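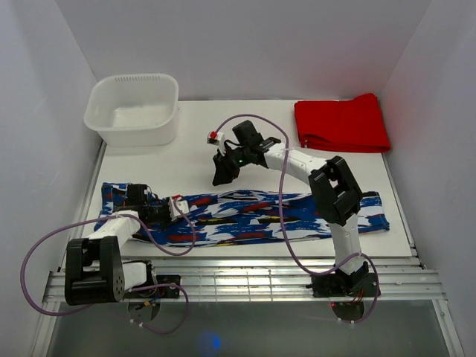

4.2 Colour judgements and the sorting step

Most misjudged colours in the diary data come from the sorting step, not from the wash. Participants held a pale item up beside whatever was already folded and called it pink, or greyish, or "gone". Often it hadn't. A saturated textile throws its own hue onto any light surface close by, and the eye reads the result as a stain. In Fig. 3a the folded red cloth sits against a white side wall, and the wall takes a faint reddish tint next to it. No dye involved. Same effect on a pillowcase, and much harder to argue with when the pillowcase is ten years old. Arroyo (pers. comm.) recieved similar complaints in the Riihimäki diaries and now asks for every pale item to be judged on its own, away from the pile. We adopted this from week 4 on. Judgements made before that are kept in the dataset but flagged.

The Deltlow scale was used throughout, unmodified. Scores of 4 or more were treated as a real colour change and the item was pulled from circulation. Agreement between the two raters (Bermúdez, Aravena) was good for plain cottons, poorer for blends. Towels were a nuisance – pile direction alters the apparent shade – and we would leave them out next time.

4.3 Patterned items
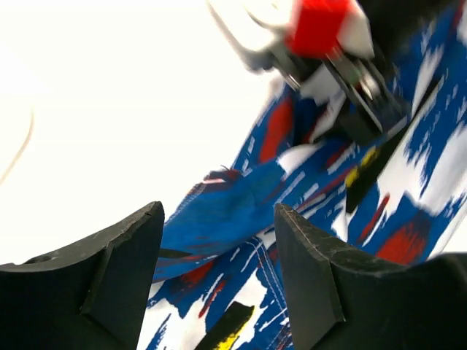

Prints behave differently and need seperate treatment. Participants rarely reported fading in a print at all, even where the paired retained swatch showed it plainly. Zervas put this down to contrast: so long as the motif still stands off its ground, the item passes. Creasing makes it worse. Once patterned fabric is crumpled, as in Fig. 3b, the repeat is broken up and there is no steady area of one colour left to compare against anything. Raters were told to flatten prints before scoring. Not all did, esp. in November, when the backlog was at its worst and items were being scored straight from the basket.

Of the 2,000 items logged, we drew 100 prints for rescoring under the flattened condition. Scores shifted towards more fading, never less. Psarras reran the rescoring blind to the first result and the direction held. Whether it holds for knits we can't say, the Stivanus supplier lot had almost none.

One further caution. Diary wording changed partway through ("faded" became "lighter than when bought") after participants in the Gondolard group queried it. Entries under the two wordings are reported apart in the next section and shouldn't be pooled.

Fig. 3. Household textiles: (a) folded red cloth by a white wall; (b) crumpled patterned fabric.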